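The Demo Folds. The Software Is Another Story

Every few months a company shows me a robot that does laundry. The pitch has hardly changed in years, and neither has the shirt, which is usually a T-shirt, usually laid flat before anyone starts recording. So when Prunero invited me to its workshop in Stavoria this March, I asked to see the control software and said I could live without the folding.

They agreed, which surprised me. I spent most of an afternoon looking over shoulders at logs, replays and a planner window that crashed twice before lunch was cleared away.

Prunero sells no arms. It sells a stack it calls Darneo, which takes camera images in one end and pushes joint commands out the other, 10 times a second. In between sits a learned policy, trained on recordings of people steering the arms by hand. The company says the training set for the clothing task runs to 2,208 recordings, of which 1,002 were thrown away or sent back for relabeling. I found that second number more interesting than the first. It wasn't in the slide deck.
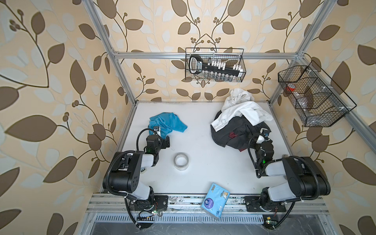 A two-arm cell in the Stavoria workshop, with cloth on both sides of the table.

Cloth is where a lot of old robot software goes to die. A planner written for boxes wants to know where the object is and which way it points, and a shirt in a heap has no good answer to either question. There are sleeves under there somewhere. Darneo skips the question and goes straight from pixels to motion, and its engineers are pleased about this in the way people are when they've deleted a lot of code.

I'm less pleased. When the old kind of planner failed, it left a trail. You could open the log and find the line where it decided a sleeve was a collar. With Darneo I watched a replay in which the arm closed its fingers, lifted, and came up with nothing, then did the same thing again a little to the left. I asked why it had moved left. The answer, after some scrolling, was that the policy had preferred left.

There is a tool meant to help with this. It paints a heat map over each camera image to show which parts weighed most in the decision. In the replays I saw, the bright patches sometimes landed on the garment edge, as you would hope. Sometimes they landed on the wallpaper. Prunero says a patterned background is a fair test, and I agree with that. I would also like to know how the test is being graded.

The wrist cameras are the part of the system I came away respecting. A fixed camera loses sight of the cloth as soon as an arm reaches across it, while a camera near the fingers stays close to the action. It also picks up everything else: the other arm, the neighboring workspace, whatever was left near the rail. The policy has to learn which of that to ignore, and it gets no written instructions on the matter.
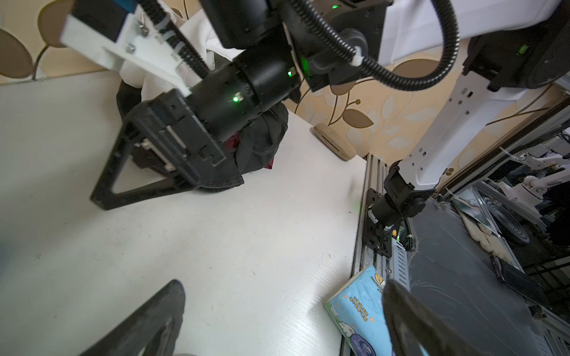 Pappas, reading a draft of this piece, objected that I was holding the learned system to a standard the old one never met. Those tidy logs, Pappas wrote, mostly told you in great detail how the robot had misunderstood the world, and a year of tuning later it still couldn't pick up a sock. If the new one picks up the sock more often, the missing explanation is a price worth paying.

It's a fair point, and I've turned it over a few times since. My trouble is with "more often." Prunero's success figures come from its own trials, scored by its own staff, and the scoring sheet I was shown counts a grasp as good if the garment leaves the table. It says nothing about which garment. In a mixed pile, where a light thing lies over a dark thing, pulling up both at once earns the same check mark as pulling up the one you wanted.

I raised this and was told a stricter sheet is coming. A layer check is planned too, a small separate model that would look at the pile and say how many items are in it before the arms commit. It was running on one laptop during my visit - and disagreeing with itself from one image to the next.

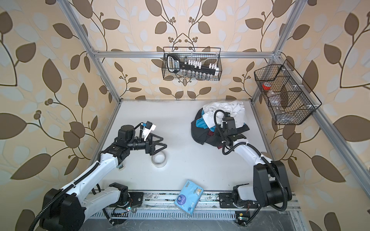
One arm down in the pile, the other out over the table.

Then there is the matter of coordination. Two arms sharing a table need some agreement about who goes where, and Darneo handles it by treating both as a single body with a lot of joints. That's elegant, and it means a bad guess for one arm can tug on the other. A plain old collision checker sits underneath and vetoes anything dangerous. It is nearly 3,000 lines long, it was written by hand, and it was the only component all afternoon that anyone could explain to me from top to bottom.

Prunero plans to offer Darneo to commercial laundries next. I've asked to come back when the stricter scoring sheet is in use, and to bring my own pile of clothes. They said yes to the first request and are still thinking about the second.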